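Caderno da oficina têxtil — 29 de agosto de 2020

Imprimir | Enviar por e-mail

Ensaio de lavagem, segunda série. Escrevo antes de fechar a folha de cálculo, para depois não ajeitar a memória aos resultados.

A Renham garante no folheto que o azul reativo deles fica «estável» ao fim de dez lavagens domésticas. Estável em relação a quê, não diz. Também não diz a que temperatura lavaram, com que detergente, nem se havia tecido branco na mesma carga. Desconfio sempre de um folheto que dá o número de ciclos e esconde o resto.

O que fizemos: tiras do lote 161, algodão canelado, banho da Renham, e tiras do mesmo algodão tingidas com o pó da Pusby que sobrou de janeiro. Programa de 90 minutos, sempre o mesmo, com detergente Jolla sem branqueador. Testemunha de algodão cru cosida à ponta de cada tira. Secagem à sombra, estendidas, nada de máquina.

Ao quinto ciclo, a testemunha da Renham já estava manchada. Pouco, mas estava. A da Pusby também, e eu esperava pior, porque o pó passou meses num frasco mal fechado. Ou o frasco não conta tanto como se diz, ou o nosso enxaguamento depois do tingimento foi mau nos dois casos e andamos a medir a nossa preguiça. Inclino-me para a segunda.

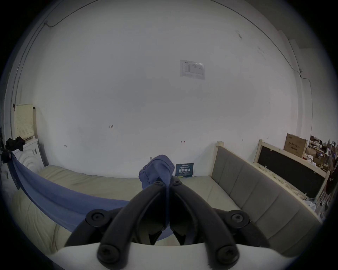
Caderno mantido pela responsável de tinturaria e ensaios

Segundo problema: a escala de cinzentos. A nossa está velha e amarelada num dos cantos. Classifiquei duas vezes as mesmas tiras, de manhã e ao fim da tarde, e mudei meio grau em três delas. Meio grau é a diferença que a Renham usa para justificar o preço. Enquanto não houver escala nova e a mesma lâmpada, não assino comparação nenhuma.

A nota da Lemieux recomenda um fixador no último enxaguamento. Já li recomendações dessas. O fixador segura a cor nas primeiras lavagens e dá um toque áspero ao canelado; depois vai-se embora e ficamos como antes, com mais um produto na prateleira. Experimento numa tira, para não dizerem que recusei sem ver.

A fazer:
- repetir o lote 161 com enxaguamento a quente até a água sair limpa
- tira de controlo sem detergente (faltou, culpa minha)
- pedir à Renham as condições do ensaio deles, por escrito
- marcar as tiras a linha, a caneta sai

Até lá, no registo fica «inconclusivo», mesmo que no catálogo fique feio.

Última atualização: 29/08, à noite
2 comentários | 10 partilhas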